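4.2 Mesh bags and the case for sorting before washing

Much of the advice given to households about mesh laundry bags rests on two claims. The first is that delicate items last longer when they are washed inside a bag. The second, which has received far less attention, is that owning bags makes people sort their clothes more carefully. Van den Broek and Joly treat the second claim as settled. We are less sure. Their respondents were asked in February to recall what they had done over the winter, and people asked whether they sort their laundry tend to say that they do.

Our own material comes from laundry diaries kept by households in Rurness. The diaries recorded 1,609 loads, of which 504 included at least one bagged item. On paper that looks like wide use. Read more closely, the entries suggest something less tidy. In 341 of the bagged loads the diary gives no reason for using the bag, and where a reason is given it is often that the bag was already full from the last time. One participant wrote that socks "live in there now." It is hard to call this sorting in the sense that Van den Broek and Joly intend.

The bag as an object deserves more notice than it usually gets in this literature. Studies tend to report that a household "has a bag" and leave it there, as though all bags were alike. Figure 3 shows mesh fabric of the general type under discussion, laid flat, with small, evenly spaced holes and a hemmed edge.

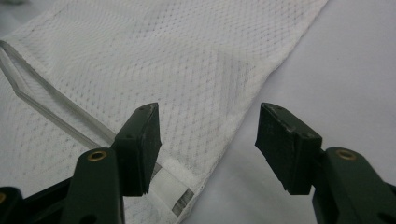 Figure 3. White mesh fabric with a straight hemmed edge and a small printed label.

Hole size, seam placement and closure all affect what a person is willing to put inside, and none of the earlier surveys asked about them. Timmermans did ask about labels, and found that few people could say what theirs advised. We would go further and doubt that the label matters much at all once a bag has come home. In 15 of our households we asked to see the bags and talked through how each was used. Most people could tell us which bag was for what, but the rule they described and the contents we found did not always match. A bag said to be for tights held dishcloths. Another, bought from Umia for baby clothes, had become the place for anything small.

Caputo and Hepburn have argued that such drift is harmless, and that a bag used badly still does some good. This may be true of wear on the fabric. It does not follow for sorting, and their own figures, drawn from customers of the Kallow and Dewulf laundries, cover people who had already chosen to pay someone else to wash their clothes. We do not see how habits in that group can stand in for habits at home.

A simpler reading fits the diaries better. People who already sort find a use for bags – people who do not sort find a use for them too, mostly as storage between one wash and the next. Whether the bag changes anyone's habits is a question that neither our diaries nor the earlier surveys can answer, and we would ask readers to treat the wash-day advice built on those surveys with some care. Section 4.3 turns to drying, where the records are fuller.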